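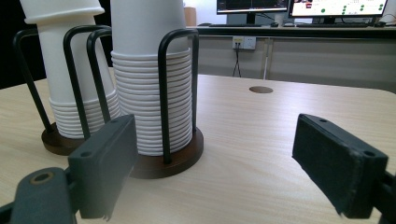 4. Loading the cup stand

I've filled the Flutis double stand more times than I can remember, so I'll give you the way I do it at home and you can skip whatever feels fussy. You'll want a sleeve of plain white paper cups and a flat table. (My first try was on a tray on my lap. Don't.)

4.1 Set the stand down so both round bases sit flat. Push down lightly on each one, and if it rocks, turn the whole thing a little until it stops.

4.2 Open the sleeve at the bottom end and slide out a short stack. Six cups at a time is plenty for me, though my sister-in-law swears by twelve and picks a lot of cups up off the floor!

4.3 Turn the stack upside down, rims toward the table, and lower it between the wires. Go straight down. If a rim snags on a wire, lift and try again, because a bent rim will drip on somebody later.

Note: Touch the cups by the bottom or the outside wall only, and keep your fingers away from the rims.

4.4 Add the last few one by one. Check each for dents before it goes on.
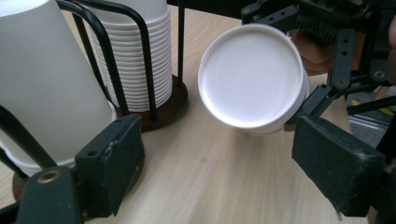
4.5 Do the other side the same way. The two stacks don't need to match, and mine never do.

Caution: Don't squeeze the wires together to make a short stack stand straighter. I did that to my old Guder stand and it never held cups properly again. If a stack leans, take it off and nest it again from the bottom cup up.

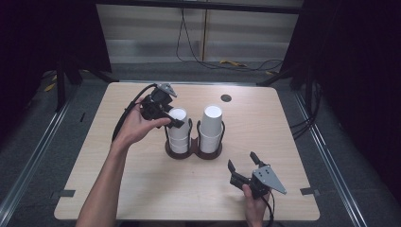 Planau Table Goods / Flutis Owner's Guide / 40

4.6 For a small crowd, one cup on each side looks neat and saves you putting a pile away afterward. I do this for coffee with two or three friends.

4.7 When you're done, lift the cups off before you move the stand. Carrying it loaded works right up until you meet a door.

Cleaning the wires and bases is in section 5.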